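Music and Society: Handout 4
The Recording Artist as Songwriter and Producer
Module leader: Malou Hviid
Issued Feb 28, 2022

Purpose of this handout

Many popular singers now write, arrange and record their own material. This handout sets out the main roles involved in making a commercial recording and explains how a single person may come to hold several of them. It should be read before the seminar on contracts in March.

1. The separate roles

The songwriter creates the melody and the words. The performer sings or plays the song. The producer directs the recording and takes the main decisions about its sound. The recording engineer operates the equipment, and the mixing engineer balances the finished parts. On a large project each of these tasks may be given to a different person. On a first album they are often shared between two or three people working in a small room.

Students should note that each role is credited and paid differently. A songwriter normally holds rights in the composition, whereas rights in the recording usually belong to whoever financed it. A singer who performs another writer's song has no share in the composition unless this has been agreed in writing. 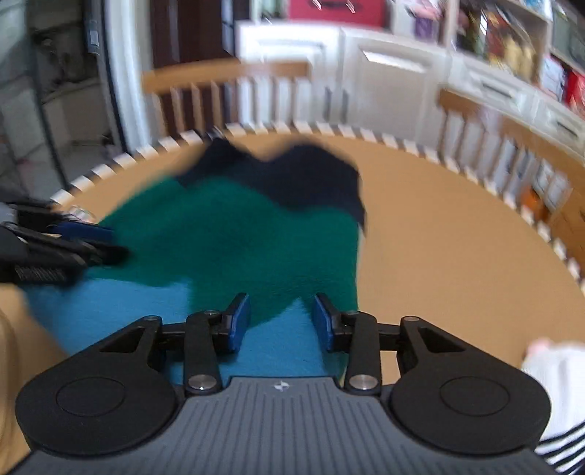
2. Case study: Vojtěch Jurčo

Jurčo began as a backing singer in the town of Brernik and was taken on at the age of 24 by the label Vallska. His first single was written by the label's staff writers. It was pressed in an edition of 1,000 copies and received little attention outside the region.

While under contract he learned to use the label's studio and began to mix demonstration recordings for other artists. His second record, the album Tuvix, was released when he was 26. He wrote all of the songs, sang the lead and harmony parts and mixed the album himself. The label sold 3,000 copies in the first month and afterwards offered him new terms as both artist and producer.

The string parts were arranged by Þorgeirsson, a small publishing house that retained its share of the two songs concerned. This arrangement later delayed the use of one song in a television drama, as both parties had to give consent.

3. Points for discussion

Consider whether Jurčo would have gained the same control over his work had he signed directly as a producer. Consider also what he may have lost by working without an outside producer on Tuvix. Several reviewers admired the singing but found the second half of the album too long.

4. Preparation for the seminar

Choose one album released in the past ten years and read its printed or online credits in full. Write one page explaining who held each role and where the same name appears more than once. Bring a paper copy to the seminar. Work sent by email will be accepted only where this has been agreed with the module leader in advance.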